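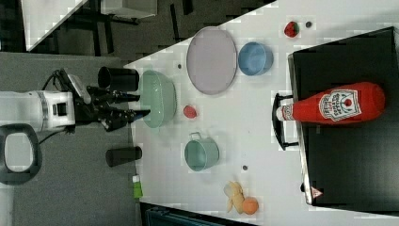

Colour has come back to the everyday kitchen table, and it has come back in pale shades. Lavender, light blue and a green close to the inside of a cucumber now fill the shelves that five years ago held white and slate grey. The change has been treated mainly as a matter of taste. It has practical consequences too, for how a table is laid, how food looks on it and how long a piece stays in use.

Lucie Cloutier has spent 14 years specifying tableware for canteens, holiday lets and small cafés, most recently for the supplier Pesmont. Her starting point is the background. On a white tabletop, a white plate is defined only by its shadow, and in flat overhead light the shadow is weak. A pale purple plate with a slightly darker rim can be found at a glance. The darker rim does most of the work.

"People ask for contrast and then buy black," Cloutier says. "Black cups are fine. You see them from across the room. What you don't see is what is in them."

A mixed table usually has a few black pieces, and she does not object to them. Two black cups beside a pale green colander and a light blue bowl give the eye a fixed point. The difficulty comes when the dark pieces are large. A black toaster oven with a glossy top occupies one side of a table visually as well as physically, and its top tends to be used as a shelf. Sauce bottles are the usual tenants, often laid on their sides. Ketchup in a squeezable bottle will tolerate this. The oven top is a poor place for it all the same: most domestic models lose heat upwards, and the maker's instructions generally ask for the surface to be kept clear in use.

Food colours are the second consideration. Strong reds and yellows gain from pale surroundings. A strawberry against white is conspicuous from any seat, as are a banana and an orange, which is one argument for leaving fruit on the table and keeping the bowl for something else. Tomato sits well on lavender and badly on red or orange glazes, where cut slices lose their edges. Greens are harder. Lettuce in a pale green colander is difficult to inspect for grit, and Cloutier recommends rinsing it in a metal one.

The perforations deserve attention before the colour does. A fine pattern holds rice and small pulses but drains slowly, and it is tedious to clean once starch has dried in it. Sandhu, which sells its colander bowl in six pastel shades, changed its pattern in January after returns from customers who had been using it for pasta. The current version has 383 holes. The earlier one had 1216, each too small to pass a bristle from an ordinary washing-up brush.

Shape matters more than most catalogues admit. An oval plate takes a whole fish or a row of sandwiches, and two ovals will pass on a narrow table where two rounds will not. It stacks only with its own kind. A wide round rim on a bowl gives a secure grip when the contents are hot but adds to the shelf space needed. Narum's largest soup bowl measures 31 centimetres across the rim and will not stand upright in many dishwashers.

Pots with a wire handle looped over the top, teal being a popular finish at present, should be judged by the same test. The handle folds down for storage – a real saving in a shallow drawer – but it conducts heat and needs a cloth. A pale interior shows scorching early, and shows tea and turmeric permanently.

For a first set, Cloutier suggests two pale colours and one dark, bought from open stock. Tument will replace single pieces in any current shade. Discontinued shades are sold in pairs until they run out.

Related articles
Six washing-up brushes compared
Where to put the toaster oven
Oval or round: plates for narrow tables
Removing turmeric stains from pale enamel
Fruit storage in warm kitchens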